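Hornum fingers vs. Notow fingers, second round
July 16, 2018

The Notow fingers came back from the printer, so I repeated the comparison from last time with the same controller settings. Both sets bolt to the same wrist. The Hornum set is stiffer and opens wider, and the Notow set has a thinner tip with a shallow curve.

I ran 50 grasps per set and logged motor current at contact. Hornum lost its hold twice as often on thin material, nearly always at the first lift. On rigid parts I could not separate the two. The full log is 3,845 lines, and Tudor Vasiliu has a copy if anyone wants to check my thresholds.
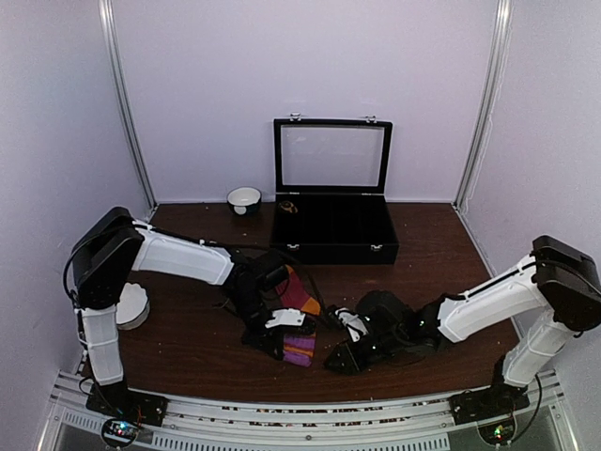
Cloth is where tip shape matters most. A rigid part stops the fingers and the current rises sharply, but fabric gives a slow ramp that is easy to mistake for friction in the joint. A striped sock works well as a target, as the bands of red, orange and purple make it easy to see which part of the knit has bunched up by the gripper. With two arms working this close together, I also cap the approach speed on both.

Tamara Hrytsenko suggested sampling current faster — I will try that in August, once the Lazăr driver boards are in.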